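In Defense of the Patchwork Wall

February 2022

My aunt, Safta Mocanu, kept her sewing things in a corner of the dining room for most of her life, and the wall behind that corner was covered in a piece of leftover hall carpet. Visitors thought it was a mistake. She said it stopped the scissors from clanging when she hung them up, and besides, she liked looking at it while she threaded a needle. I have thought of that carpet a good deal this winter, as more and more of the desks and workbenches I see (in magazines, in offices, in the homes of otherwise cheerful friends) have gone completely white.

I understand the appeal of white. It looks clean on the first day and it photographs well, and when you have just cleared out a drawer full of dried-up pens you want the world to know it. But I have worked in front of a white wall, for 146 days by my old desk calendar, and by the end of it I was eating my lunch in the stairwell for the company of the green paint.

Screens and dividers can be so much more than that. The old office kind, covered in something soft, took the edge off a telephone call and gave you somewhere to rest your eyes between one page and the next. When they came in a pattern, a proper busy one, they did something kinder still, and forgave you. A scuff or a pencil mark on a plain panel stays with you for years. On a patterned one it just goes in with the rest.

Kimutai Kinyua, whose taste I trust more than my own, disagrees with me about all this. He spent a good part of January redoing his workroom and he wants the background quiet so that the work can be loud. We went back and forth over two pots of coffee, and I did give some ground. A pattern needs a calm surface in front of it, or you will spend your afternoons hunting for a dropped button. Something beige and a little mottled is about right, I think, with the blues and burgundies kept to the walls where they belong.

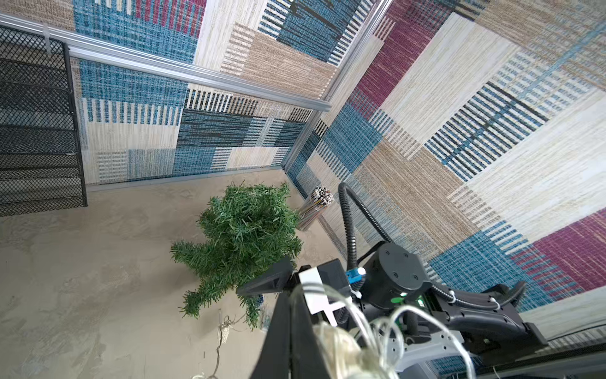
What to Hang, and Where

A rail along the back is worth having, and I would put one up before I bought a single tray or pot. So is one good organizer in black wire mesh, the tiered sort, where you can see through to what you own. Put it at the side and leave the middle alone. I know the temptation to fill every inch (I once ordered so many hooks that the store telephoned to ask if I meant it), but the colors need a bit of room, and so do your elbows.

Kimutai says I will tire of it. Perhaps I will. My aunt never did, though, and when the house was sold I asked for the carpet before I asked for the china.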